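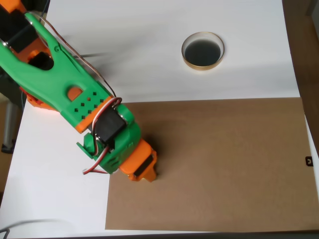
검색어를 입력하세요 검색 닫기

그로스티아 포장 작업장, 소형 로봇팔 도입 후 근무 방식 바꿔

읽는 시간 2분
인쇄하기 | 이메일로 보내기

포장재 업체 그로스티아가 8월부터 골판지 작업대에 소형 로봇팔을 배치하고 직원들의 근무 순서를 바꾸었다. 로봇팔의 부품은 3D 프린터로 출력한 것이며, 조립과 프로그램은 협력 회사 클로렉스가 맡았다.

이 작업장에서는 직원 107명이 일하고 있다. 지금까지 골판지를 집어서 제자리에 놓는 일은 모두 손으로 하였다. 회사 자료에 따르면 한 조가 오전에 다루는 골판지는 약 2308장이다. 그중 807장을 로봇팔이 맡는 것이 올해의 목표이다. 나머지는 계속 사람이 한다.

생산 책임자 슈펠라 크네제비치 씨는 이번 도입으로 줄어든 일자리는 없다고 설명하였다. 대신 한 자리에서 같은 동작을 하는 시간이 짧아졌다. 전에는 네 시간 동안 같은 작업대에 서 있었지만, 이제는 두 시간마다 검수 업무와 교대한다. 크네제비치 씨는 "손목이 아프다는 이야기가 제일 많았습니다. 그래서 그 작업부터 시작하였습니다"라고 말하였다.

현장의 의견은 하나가 아니다. 9년째 포장 일을 하는 주웨이라 바와 씨는 교대가 생겨서 몸이 편해졌다고 하였다. 그러나 기계가 멈추면 누가 책임을 지는지 처음에는 분명하지 않았다고 덧붙였다. 회사는 이 질문을 받은 후 조마다 담당자 2명을 정하였고, 담당자에게 수당을 지급하기로 하였다.

담당자 중 한 사람인 일리르 레카 씨는 모터를 바꾸는 방법과 전선을 점검하는 방법을 배웠다. 레카 씨는 "교육은 좋았지만 설명서가 영어로만 되어 있어서 시간이 많이 걸렸습니다"라고 말하였다. 클로렉스의 후쿠다 고헤이 기술자는 쉬운 말로 쓴 설명서를 따로 준비하고 있다고 밝혔다.

노동자 대표 데스피나 게오르기우 씨는 로봇팔의 작업 기록을 개인의 평가에 사용하지 않는다는 약속을 문서로 받고 싶다고 요구하였다. 회사는 이 요구에 아직 답하지 않았으며, 다음 협의에서 이 문제를 다룰 예정이다.

인쇄하기 | 이메일로 보내기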